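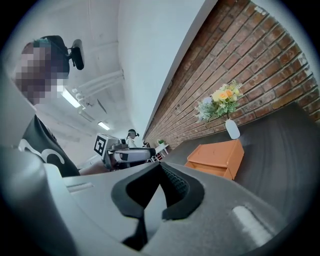
Room Safety Checklist, Salem Building, Brick Room
Site operator: Devis
Checked: 2018-09-22
Form version: 8
Marks used: OK, FIX, WATCH, N/A

1. Floor and walkways

Route from the tables to the door clear: OK
Floor boards level, no raised edges: OK
Bags and coats off the floor: FIX. Two bags were in the walkway when we came in. Moved to the hooks.
Loose items near the seats: WATCH. Small things keep ending up on the floor by the desk in the corner. Look there first on the next round.
Cables taped or run along the wall: OK. Tape renewed in one place by the door.

2. Walls

Brickwork sound, no loose pieces: OK. There are small holes in the brick, up high on the left as you face the curved part. No dust under them. Do not put new fixings in this wall without asking Devis.
Mortar: OK
White band above the brick: OK. No cracks found from floor level. Not checked from a ladder.
Shelf at the end of the wall: OK. Pushed by hand, does not rock. Plant pot stays on top, nothing heavier.

3. Tables

Tops clean and dry: OK
Edges and corners: OK. Ran a cloth along the large gray table, no snags.
Legs tight: FIX. Near left leg on the large table turned a little by hand. Tightened with the key from the Urkov kit. Check again in November.
Trays: WATCH. The orange tray should sit flat with all of its base on the table. Keep it well in from the edge.
Labels and paper: FIX. Anything lying flat on the dark tops is to be stuck down at all corners or thrown away.
Vases: OK. Keep them toward the brick side, clear of where people work with their hands. Artificial flowers need dusting. Real ones are not to be overfilled. 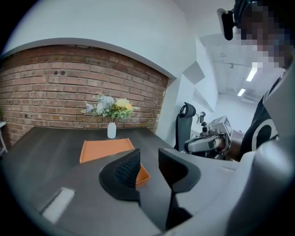 Table load: OK. The limit on the room sheet is 20 kg per table and nothing we found comes near it.
Sharp tools left out: none found. Blades go back in the Flekex cabinet after use.

4. Seating

Office chair, mesh back: OK. Height lever works, armrests firm, casters roll freely. Push it in when the table is in use.
White chair: OK
Drinks: WATCH. Bottles are allowed if they have a cap, but not on chair seats. There is a ledge by the door for them.
Shoes: closed shoes only in this room. OK on the day.

5. Small items

Markers capped and kept in a tray: OK. The yellow one has a black cap that fits.
Cabinet doors close fully: OK
Cabinet fixed to wall: not checked, needs the long screwdriver 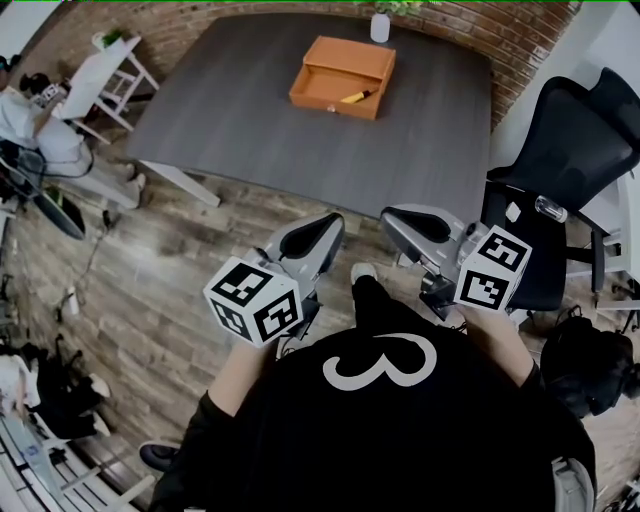
6. Light, air and fire

Ceiling lights: OK, all working
Temperature at the table: 18 C. Acceptable, though people sitting still asked for the heater. The heater stays in the store until its plug has been tested.
Extinguisher in place and in date: OK
Exit sign lit: OK
First aid box: FIX. Short of small plasters. Added to the Urkov order.

Open items

Retest the large table leg
Check the cabinet fixing
Plug test on the heater
First aid refill
Ask Devis for a second hook rail, as the present one is full by midmorning

Time taken for this round: 2 hours, including the table leg.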